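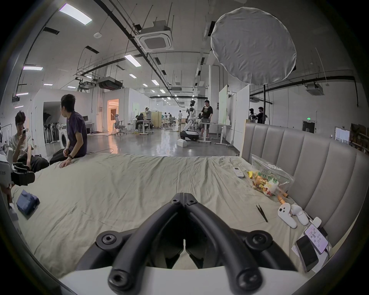 Ticket: left gripper jaw reading freezes mid-episode, error 2040

Product: Revmont hand-held gripper pair
Recorder: Nimri, build 103
Project: Fisodent (cloth folding on the bed)
Priority: high, we are losing episodes
Status: open

What happens
Start a recording, both grippers green in the recorder. Pinch, lift, fold, release, all fine. Then somewhere in the episode the left jaw width stops changing. Stays at whatever it was. Pose keeps streaming, video keeps streaming, only the width is dead. Right side never does it. Error 2040 lands in the log when you hit stop, not before, so the operator has no clue and keeps folding.

Worst part is the file still saves as good. We replayed one on the arm before we caught it and the arm never opened its jaw, dragged the whole sheet along until I hit the stop. No damage, but it pulled hard. Replay is off until this is sorted.

Tried so far
- power cycled both grippers, no change
- new cable on the left, no change
- swapped the USB ports, fault stays with the left gripper
- re-ran jaw calibration, passes every time
- reinstalled the recorder, same build
- left it recording untouched on the bed for 30 minutes, no freeze at all

So it needs jaw movement to show up. Or load. Not sure which yet. 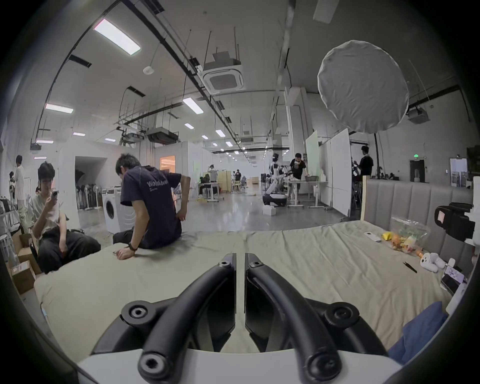

Gratel support replied that 2040 is a stale sensor warning and gets written once the width value has not updated for 5 seconds. They asked for the raw log and wanted to know if the freeze comes on opening or on closing. They also said to check the magnet at the jaw pivot for play.

Update, 2:15 pm
Raw log attached. Freeze is on closing, every case I looked at. Checked the pivot with the power off. Screws tight, no wobble I can feel, but I can't see the magnet without taking the housing apart and I dont want to do that without an ok from you.

Also tried opening and closing on nothing, over and over. No freeze. Then on a folded towel, froze on the second squeeze. So load it is. 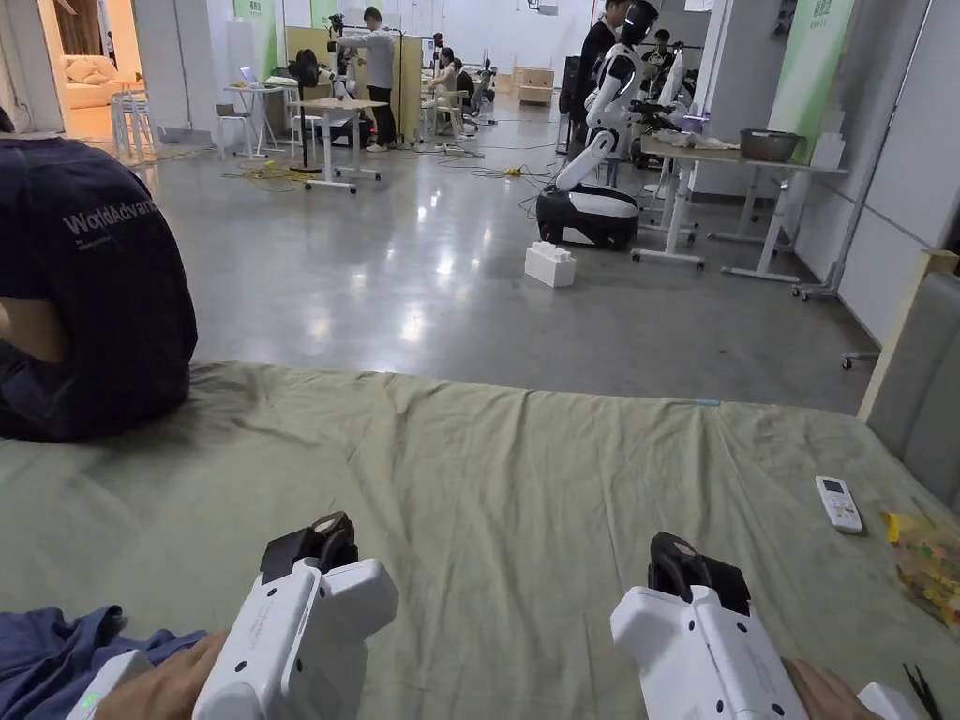
We had this on a Revmont pair too, same code, also only when squeezing something thick. For us the sensor board had come off its standoff and a hard pinch flexed the housing enough to break contact. It would come back if you let go and tapped the side. Worth trying before you ship it out.

Update, 4:40 pm
Tapped it. Width came back right away, first time I've gotten it back without a restart. So probably the same thing, loose board. 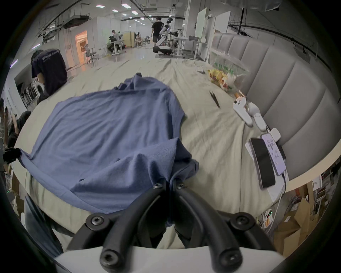

For the log, freezes line up with grip force and not with how long the episode has run. Thin single layer, mostly ok. T-shirts are bad. When the cloth gets gathered into a twist between the fingertips like with the blue one, operators squeeze harder to keep hold of it, and thats a load case the calibration routine never touches. Can you add a squeeze step to it?

Needed from Gratel
- ok to open the left housing, or an RMA number
- live alarm in Nimri when the width goes stale, not just a line at stop
- files with 2040 flagged as bad on save

Workaround for now: thin cloth only on the left hand, check the width plot after every episode, bin anything flat. Replay stays off.

Ticket left open, waiting on Gratel.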